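Workshop tips: when the grippers start dropping things

I've had a pair of arms on the bench long enough now to have made most of the daft mistakes, so I thought I'd write up the one that cost me the best part of a week. If you've built a two-arm sorting bench from the Fendmont plans (or anything like them), you may save yourself some bother.

What happened was this. I had the arms moving plastic Petri dishes on and off a light panel, something I'd been happily running for ages, and one evening the left one started letting go early. Not every time, mind you. It would pick up 3 dishes perfectly well and then fling the next one off the side like a beer mat. I blamed the software, naturally. I rolled back to the older version of Petchrat, lost all my saved positions, and it carried on flinging dishes just the same.

The culprit was the finger pads! They're a soft rubbery stuff and they'd gone shiny. I'd been wiping them with the same spray I use on the light panel, and it leaves a film you can't see but can certainly feel if you rub it between finger and thumb. Plain warm water with a drop of washing-up liquid, dry them on a lint-free cloth, leave them half an hour before you run anything. Keep the glass spray well away from them.
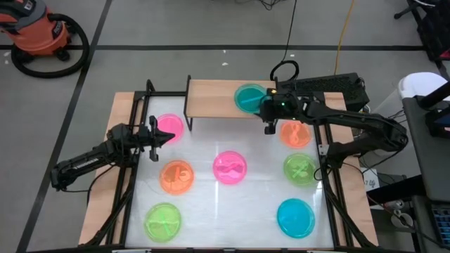

While I was hunting for that I found a second problem, and this one is a proper safety matter. My stop button was plugged into the same power strip as everything else, and I'd got into the habit of switching the whole strip off when something went wrong. Don't do that. On mine, when the power goes the arms simply go limp and come down on whatever is underneath, and on the Thursday it was very nearly the back of my hand. Use the stop button, let the arms hold where they are, then support them by hand before you cut the power. Check your own manual too – some have brakes and some don't, and you want to know which before you need to.

A few other things I do now that I didn't before.

Mark a line on the floor with tape and stay behind it while the arms are moving. It feels silly when you're on your own but you do get used to it, and visitors understand it straight away.

Run new moves at 30 per cent speed, with the dishes empty, and keep a finger on the stop. If both arms need to reach over the middle, run one with the other parked, then swap, then try them together. My worst crash was two arms wanting the same spot at once. It bent a Zarlow bracket and I was finding bits of dish for days.

Glare on the panel can fool an overhead camera. Clear dishes are the worst for it, so I turn the room lights down and move the lamp before I go anywhere near the settings. I've also stopped putting pale things in pale dishes.

Cables! Give them a big lazy loop near the wrist so nothing pulls tight at full stretch, and move the arm slowly through its whole reach by hand (power off, arm supported) to see where they snag. I had one that was fine for 600 runs and then caught on a shelf corner.

Sweep up or vacuum before you start as well as after. A crumb of plastic under a dish is enough to tip it, and then you're back to blaming the software.

I've ordered a spare set of pads from Vanero in the harder rubber and will add a note when I've given them a fair go. If anyone has found a panel cleaner that doesn't leave a film, do leave a comment, I've tried 4 now and they all smear.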